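Export License Records Project
Second progress report to the Joddale Fund
November 21, 2019

1. Status

The project is compiling a searchable database of published export licenses for military vehicle parts and related spares. Work in this period covered intake of the second batch of records, repair of the code table, and a first test of the matching routine. Intake is complete. The code table is complete except for optical items. The matching test ran later than planned and its results are given in section 3.

2. Intake

The second batch contained 2000 license records, all issued after the start of the current reporting format. Of these, 253 had no usable end-user field and were set aside. They remain in the database with a flag and are left out of all totals. A further 44 were duplicates created when a license was amended and published again under a new number. In those cases the earlier entry was closed and linked to the later one.

Scanning and text capture were done by Prestik under the existing contract. Error rates on typed pages were within the agreed limit. Handwritten margin notes on older amendments could not be captured and are being keyed by hand. These notes matter for a small number of licenses where the quantity was reduced after issue.

Unit values are entered in the currency of the license. Conversion to dollars is done at query time, using the rate for the month of issue. The first report described conversion at entry. That method was dropped when it made corrections hard to trace.

3. Matching test

The routine compares license descriptions with the delivery records supplied by Flolex. It was run on a sample of 78 licenses for transmission parts and track components. Matching was good where the license gave a part number. Where it gave only a general description, such as "spares for armored vehicles," the routine tended to link one license to several unrelated deliveries. The threshold has been raised and the test will be run again.

A license is permission to ship and may never be used in full. The database keeps licensed value and delivered value in separate fields, and no output table adds the two together.

4. Code table

The table now follows the Cheng scheme at the four-digit level. Two headings were split: engine parts are held apart from complete engines, and repair kits have their own code. Optical items are still under review, as the same sight may be listed as a component or as a finished product depending on the exporter.

5. Budget and next steps

Spending is in line with the approved budget. Savings on scanning have been moved to hand keying, as allowed under the grant terms. The optical codes are due in January, followed by the second matching test. No change to the end date is requested. 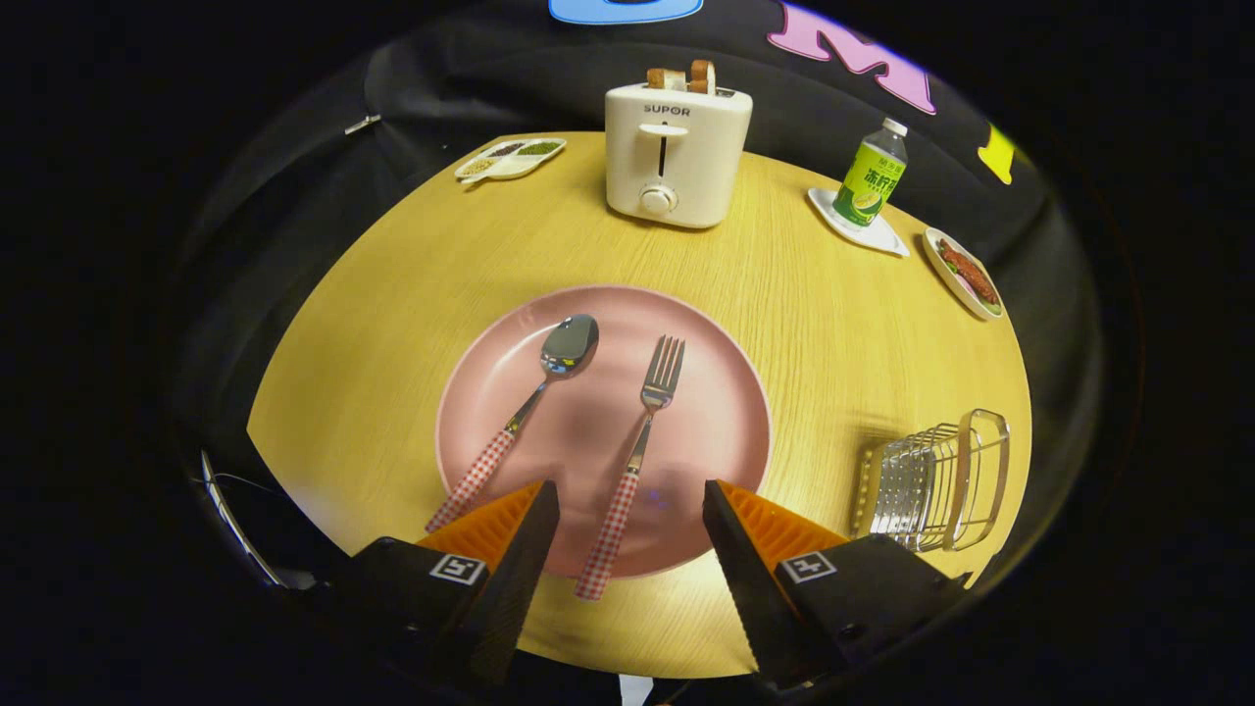
Coding of mixed sets is the last open point in the coder's manual. The proposed rule is that items are coded by function first, and that a shared finish or pattern is recorded only as a note. The manual will use household goods for its practice entries, to keep new coders from relying on what they know of the trade. Under the rule, the spoon and the fork on the pink plate are two entries under two codes, and the red-and-white checkered handles go in the note field of each. The plate is a third entry. The same steps apply to a repair kit whose contents are listed one by one on the license; where the contents are not listed, the kit stays a single entry under the repair kit code. Comments on the rule are requested before the optical codes are closed.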